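Equipment Planning Coordinator (part-time, fixed term)
Jingate – Service Robotics Team
Posted April 2, 2019

We are a small group working on humanoid robots that can lend a hand with ordinary household jobs, and we have reached the point where buying things as and when we run short simply won't do any more. We would like somebody kind, patient and good with a spreadsheet to come and help us plan what we buy, when we buy it and what we can reasonably leave until next year.

The post is for two days a week, with up to four months' extension if the second stage of funding comes through. You would report to Aliki Triantafyllou, who leads the team and has been looking after the equipment budget in her evenings since February, and who will be very glad to meet you.

Much of our present work is to do with drinks: holding a cup, bringing a bottle to it, using both hands together. It sounds a modest thing to spend a year on, but it asks a great deal of the hands, and hands are by some distance the part of our budget that needs the most careful thought.
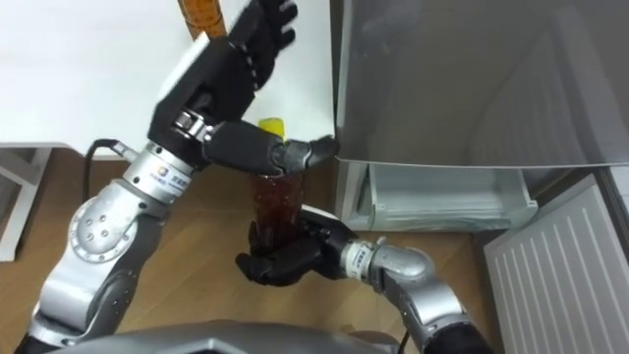
Your first task would be to put together a proper spares plan. At the moment we have service records in one folder, quotations in another and a good many promises in people's inboxes, and we'd love to see all of that in one place, with lead times beside each item so that we can order before we are stuck. We currently buy through two suppliers, Janssen for mechanical parts and Skusport for cabling and power, and both are friendly and quick to answer the telephone. You would take over those conversations, ask for revised prices where it seems sensible, and tell us frankly if we ought to be looking elsewhere.

After that comes the larger question of the room itself. Our Prindamix project is due to move into a bigger space, and we need a costed list covering furniture, overhead support for the robot, storage, cable routing and the small things that are always forgotten (cups, cloths, floor protection, more bottles of tea than you would believe). Some of what we have can come with us and some of it can't, and we'd want you to spend time in the room with the engineers before deciding which is which.

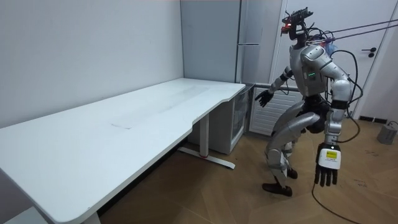 You don't need to be an engineer, and you certainly don't need to have worked with robots before. What we would like is someone who has bought equipment for a laboratory, workshop, school, kitchen or hospital department – anywhere, really, where a late delivery leaves people standing about – and who isn't shy of asking what a thing is for and whether we need three of them. You should be comfortable keeping a budget up to date and writing a short, plain summary for people who will only read the first page.

Most of the work can be done from a desk in our main office, which is bright and has a decent kettle. You would be in the robot room now and again to check an item against the list or to talk through a setup with whoever is running it, and we'll give you a full safety briefing before your first visit.

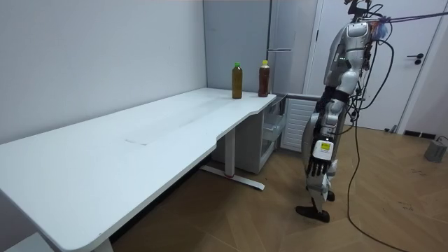 The robot beside the long white desk, with two bottles standing towards the far end.

Hours are flexible and we are happy to talk about school runs, other jobs and so on. Pay is on our administrative scale and depends on experience, with pension and holiday in proportion to the days worked.

To apply, please send a CV and a letter of no more than two pages to Aliki Triantafyllou at the Jingate office, telling us about something you bought or planned for that went well, and something that went less well. If you would rather have a chat first, do ring and ask for her. We will reply to everyone who writes, though it may take us a little while.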